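4.2 Push-fit joints and the claim of tool-free assembly

Sellers of light household furniture lean heavily on the phrase "no tools needed". Of the 1,000 product listings collected in Kurkville, those for plastic frames, clothes stands and cloth-bottomed racks used it more freely than any other group, often in the title and again in the first line of the text. We treated the phrase as a claim to be tested. Earlier work by Swati and Bansal accepted it at face value and went on to measure how long assembly took, and their times have been repeated since as if they settled whether push-fit furniture is easy to put together. We do not think they do. A short time from box to standing object says little about the state of the object, and less about whether the person would trust it with a basket of wet towels.

The difficulty lies mostly in the word "assembled". In the Borkowska trials a frame was counted as assembled once every pole was in some contact with a socket. Relu Roman, who coded the original sheets, confirmed to us that no check of depth was made. A pole resting on the lip of its collar and a pole driven fully home were given the same mark. We find it hard to see what could be learned from such a measure, apart from the fact that most adults can tell which end of a tube goes into a hole.
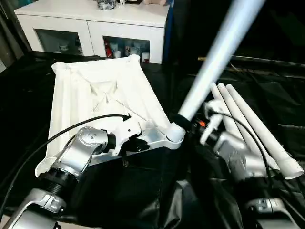
Socket design deserves more attention than it has had. The instruction leaflets we read treat all four corners as alike and say only that each leg should be "pushed firmly". Firmly against what is left open. If the base is lying flat, the push goes down through the part and into whatever is under it; if the base is propped or held up, much of the force is lost in moving the base itself. Moulded bases with round, open-ended collars at the corners and diagonal ribs crossing in an X near the middle, as on the white one laid out here on black fabric, are usually described by makers as stiff, and the ribs may well help the panel to keep its shape. Whether they do anything for the joint is another matter. The rib pattern stiffens the recess between the corners. The grip on the pole depends on the collar alone, on its depth and on how closely its inner wall follows the tube. Makers' leaflets run the two together, and we suspect that some of the confidence users report comes from the look of the ribs.

A second doubt concerns long poles. A long tube makes it easy to see that something is leaning, which ought to help. It also makes it tempting to steer from the far end, where a small movement of the hand becomes a strong sideways pull at the collar. Meenakshi Nishad's notes from the home visits record this habit in nearly 80 households, and she is careful to say that she saw it, and did not see it cause a break. The Garnumon guide nevertheless lists it as a "main cause of socket failure". We could trace no source for that statement and have left it out of our own table.

4.3 Cloth panels

Fabric parts raise a different problem. With a rigid shelf, a bad fit shows: the shelf rocks, or will not go on. Cloth gives way and hides the fault. A sling can be hung from four corners that are not square to one another and still look finished to someone standing over it. Ritu Rana proposed that visible creasing be used as a sign of uneven tension, and we tried this for 2 rounds of coding before giving it up. The coders agreed well enough on whether creases were present. They did not agree on what the creases meant, and neither do we.
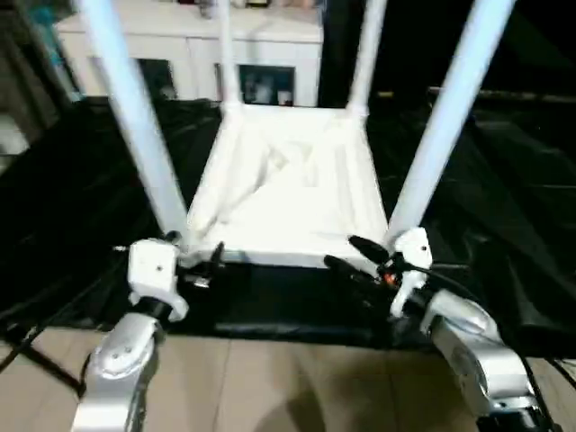 Figure 3. White cloth sling between four poles, with folds in the middle and a slightly sagging front edge.

The panel in Figure 3 shows why. Its folds could be read as slack, as the result of corners standing too close together, or simply as cloth that has spent months folded in a packet. The sag at the front edge is slight and would pass in most homes. Nothing visible from above separates these readings, and a load test would be needed to choose between them. The Horkeck rating scale, which asks for a mark for "neatness of cloth", asks the wrong question in our view. A neat panel may be badly seated, and a creased one may hold perfectly well.

We therefore report joints and cloth separately from here on, and give no combined score. Readers who want a single number for ease of assembly will find one in the earlier papers. We would ask them to look first at what was counted as a finished piece, and at who decided that it was.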